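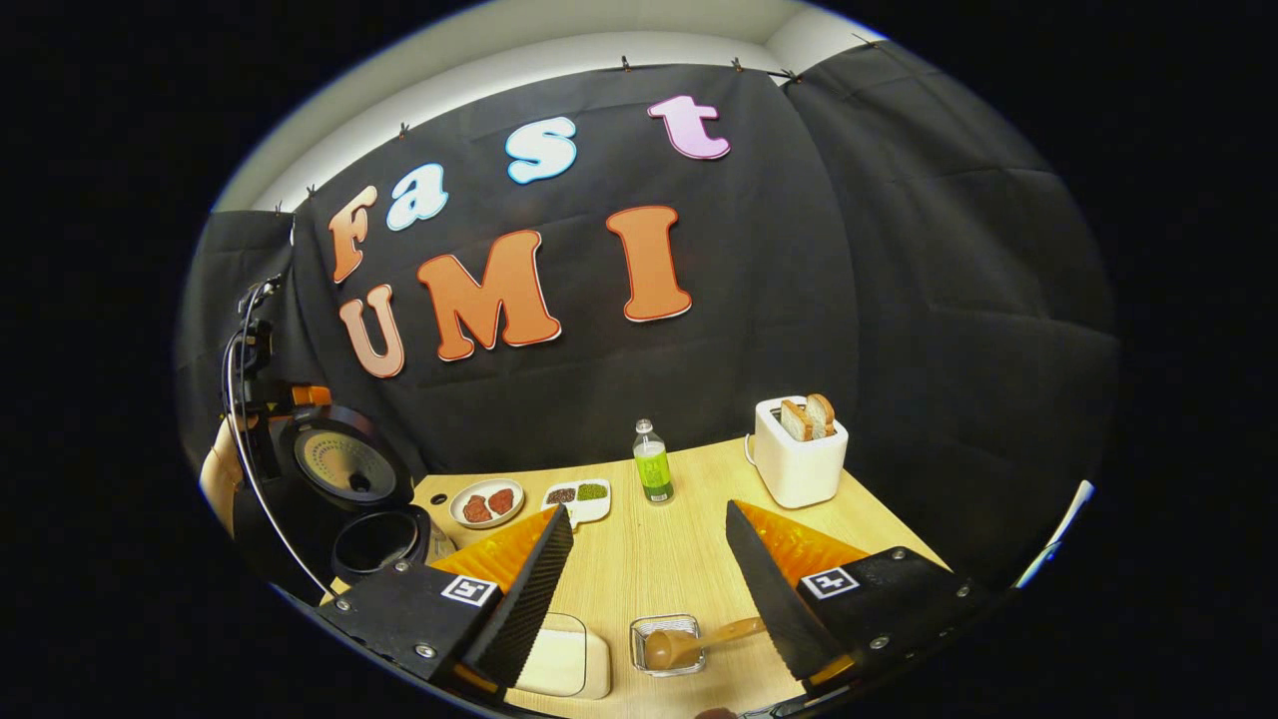 Section 4. Setting up a cooking table in front of a fabric backdrop

By now you should have your Jamedura backdrop out of its bag and the clips sorted from the packing paper. This section takes you from hanging the cloth through lettering it, laying the table, and getting a rice cooker, a toaster and a few plates of food arranged so that everything can be seen and reached. Please read it through once before you start. It goes much better if you know in step 2 what you will be wanting in step 11, and a second pair of hands is a real kindness for the hanging part.

Allow 60 minutes the first time. Darcy Grimshaw, who wrote the first version of these pages, can do it in far less, but she has hung a great many of these and we would rather you took your time.

4.1 Before you begin

You will need:
The black backdrop cloth
The side curtain panel, if you ordered one
The metal clips from the small box
The cut-out letters for your name or title
Removable double-sided pads
A table with a clean, flat top (wood looks very nice against black)
A rice cooker and a toaster, both clean and in good working order
Plates, a small divided dish, and a bottle of drinking water
A soft clothes brush or a lint roller

Note: The standard Bolger table kit is 90 cm deep. You can use any sturdy table you like, but on a shallower one you will have to be choosier about what goes on it.

4.2 Hanging the cloth

1. Pull the table well forward so that you can walk behind it. It is tempting to lean across the top, and we have all done it, but you will get a straighter edge if you can stand right up against the cloth.

2. Find the top hem. It is the wider of the two long hems and has the care label sewn in at one end.

3. Fasten the middle of the top hem first, then each end, and then fill in between with the clips you have left. Keep the hem snug between one clip and the next, so that it doesn't dip.

4. If you are using the side panel, hang it last and let it lap over the edge of the main cloth by a good hand's width. The panel may look a shade darker than the main cloth. They are cut from different rolls, and once the food is out few people will notice.

5. Stand back and look at the creases. A cloth that has been folded in its bag will show soft lines both up and down and across. Many people leave them, and that's perfectly fine. If they bother you, leave the cloth hanging overnight, or steam it gently from the back.

Caution: Do not press the cloth with a hot iron. The fabric will go shiny, and the shine cannot be brushed out again.

4.3 Putting up the letters

6. Lay the letters out on the table in the order you want them, before any pads go on. Two short rows read more easily than one long one. Bigger letters do well on the lower row, and you can mix colors on one row and keep to a single color on the other if you want the two words to look different. Orange and light blue both stand out beautifully on black, and a white border around a letter helps it along even more.

7. Put a pad near the top and another near the bottom of each letter. Tall, thin letters like an I or an F should have one in the middle too, or they will slowly turn.

8. Start with the lower row and work upward. The letters need not be perfectly level. Elsie Lowther, who cuts ours, likes to set one a little higher than its neighbors, and we have come around to her way of thinking.

Note: Brush the cloth lightly before sticking anything to it. Pads will not hold on lint.

4.4 Laying the table

9. Bring the table back in, leaving a small gap between it and the cloth. Wipe the top along the grain and let it dry completely.

10. Set the rice cooker at one end and the toaster toward the opposite back corner. Keeping them well apart leaves you the whole middle of the table for food and gives each one its own bit of breathing room.

11. Open the rice cooker lid all the way and check that nothing is in its path. If yours is black, like many of them are, turn it a little toward the front so that it doesn't disappear into the backdrop.

Caution: Steam and black cloth do not get along. If you plan to cook on the table, move the cooker forward, well clear of the fabric, and keep your hands and face away from the lid as it opens.

12. Place the toaster so that its slots are easy to reach from the front. A white one looks very handsome against the dark cloth.

Caution: Never run a toaster underneath or up against the cloth. If you only want to show finished toast, make it elsewhere, let the toaster cool, unplug it, and stand the slices back in the slots so the crusts show above the top.

13. Set out the main plate toward the back of the table. A plain round white plate suits nearly everything, and meat in particular looks its best with a little space around it. Lay the pieces side by side and resist the urge to pile them up.

14. Put the divided dish next to the plate. It is meant for small dry things such as grains, beans or seeds, with one kind to each compartment. Choose two colors that are easy to tell apart, a dark brown and a green for instance, and fill each side in a small heap.

15. Stand the water bottle near the back with its cap screwed down tight.

16. Run any cords down off the nearest end of the table, with enough slack that a passing elbow won't drag something along with them.

4.5 Changing things over

You may well want to swap the food partway through the day. Clear the plate and the divided dish first and leave the cooker and toaster where they are. Hamish Harawira puts a small pencil dot on a paper tag under each dish so he can set it back in the same place, and we recommend it warmly if you have to match an earlier arrangement.

Note: Cooked meat should not be left sitting out. Put it back in the refrigerator as soon as you are finished with it, and use a fresh plate next time.

To take everything down, follow the steps in reverse, peeling the letters slowly from the bottom edge. Store them flat, with the paper backing replaced on the pads. Folding and washing the cloth are covered in Section 5.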